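Home | Simulator | Downloads | Known Issues | FAQ | Contact

Vesley Home Navigation Package: Questions about the Doorway Fault

This page collects the questions we received after the June notice about runs that end in a doorway or beside tall furniture. It applies to the Vesley navigation package when used with the Flenden apartment in the simulator. If you use your own apartment model, please read the last three questions first.

What is the fault, in short?

During a run, the planner may lose the difference between "I am in an open passage" and "I am close to a flat surface". When this happens, the robot continues to drive forward at normal speed until the contact sensor stops it. In the log you will find the line PASSAGE_OPEN, followed by CONTACT_FRONT within one or two seconds. The planner then tries again from the same place, and the result is usually the same.

How often does it happen?

In our repeat test we ran the same route 43 times. The fault appeared in 19 runs. With the door module switched off it appeared in 5 runs, so the door module is a large part of the problem, but it is not the only part.

Which versions are affected?

All Vesley releases which contain the Stirnard door module. Older releases, without this module, treat every door as a fixed wall. They are slow and they refuse many routes, but we have not seen this fault in them.

Why are doors so difficult for the planner?

The door module looks for a frame, a leaf and a handle. It expects one door at a time. In the Flenden dining room this expectation is broken, because an open wooden door can fill a large part of the view while a second one comes in from the other side. Both have a black knob, and the module may join the two knobs into one door. It then calculates an opening angle which does not exist. The pale door at the back of the room stands slightly ajar and gives the module one more candidate to choose from.

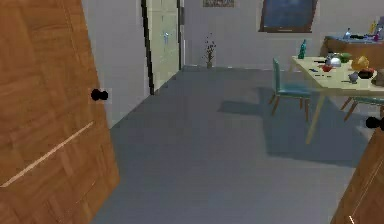 Does the table shadow have an influence?

Yes, but a smaller one than we thought at first. The soft shadow under the dining table makes the gray floor darker in one area, and the floor detector sometimes cuts this area out of the drivable surface. The robot then keeps more to the left than necessary, which brings it closer to the open door. If you turn off soft shadows in the render settings, the floor is detected correctly. We do not recommend this as a permanent solution -- a home has shadows.

Chair legs are a separate matter. They are thin, and the planner gives them a wide margin on purpose. Please do not reduce this margin.

What happens beside tall furniture?

This is the second form of the fault, and the one where the door module is not involved. When the robot stands close to a tall object with a smooth surface, the depth estimate becomes weak. The picture has few edges, and the estimate mixes the object with the wall next to it.

The most difficult place in the apartment is beside the dark blue-gray column, near the opening to the room with the light teal floor. One side of the column is curved. The estimate follows the curve and places the surface farther away than it is. To the right there is only a plain wall, so there is little to correct the error. The floor in front is free, and for this reason the planner sees no need to slow down.

We also had several reports that the robot turns away from the opening although the route goes through it. The thin black pole which leans in front of the wall segment is the cause in most of the logs that we received. The planner reads it as the edge of a closed door. The change of floor color behind it can make this worse, as a new color is counted as a possible step until the height check is finished.

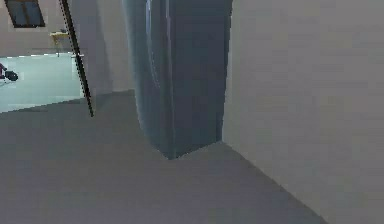 SAFETY

Can I use the affected version on a real robot?

No. Please do not do this, also not at low speed. In the simulator a contact costs you only a run. On a real robot the same error means that the machine pushes against a door, and a person can be behind that door. The retry function makes it more serious, because the robot will push again.

Is the contact sensor not enough protection?

It is the last protection and it should not be the only one. It stops the drive after the touch, not before. It is also mounted low, so it does not notice a door knob or a table edge.

I have already installed it on a robot. What should I do now?

1. Switch off the drive power before you go near the robot.
2. Set retry_on_contact to 0 in the planner file.
3. Set the maximum speed near surfaces to 30 percent.
4. Go back to the last release without the door module.
5. Send us the logs, also if nothing happened.

Steps 2 and 3 are for the time until you can do step 4. They do not repair anything.

SETTINGS AND REPORTS

Is there a workaround for simulator work?

Yes. Open the planner file and set door_candidates to "single_nearest". The module will then ignore the second door. You will lose some routes, but the wrong opening angle disappears. For the column problem we have no good workaround yet. You can mark the zone as slow by hand in the Zepeda map editor.

My own apartment has no such column. Am I safe from the second form?

Not necessarily. A refrigerator, a wardrobe or a smooth curtain could give the same result. Test your model with a short route which passes close to each tall surface.

When will the correction be released?

We cannot give a day. The correction for the two-door case is written and is in test now. The depth problem needs more work -- we prefer to publish both together.

What should a report contain?

The full log, the name of the apartment model, the planner file, and the start and goal of the route. Please do not shorten the log. The lines before PASSAGE_OPEN are the ones we need.

Related pages
Door module: list of settings
How to read the planner log
Marking slow zones in the Zepeda map editor
Going back to an older release
Flenden apartment: change list

Contact the Vesley support desk | Copyright Vesley project | Back to top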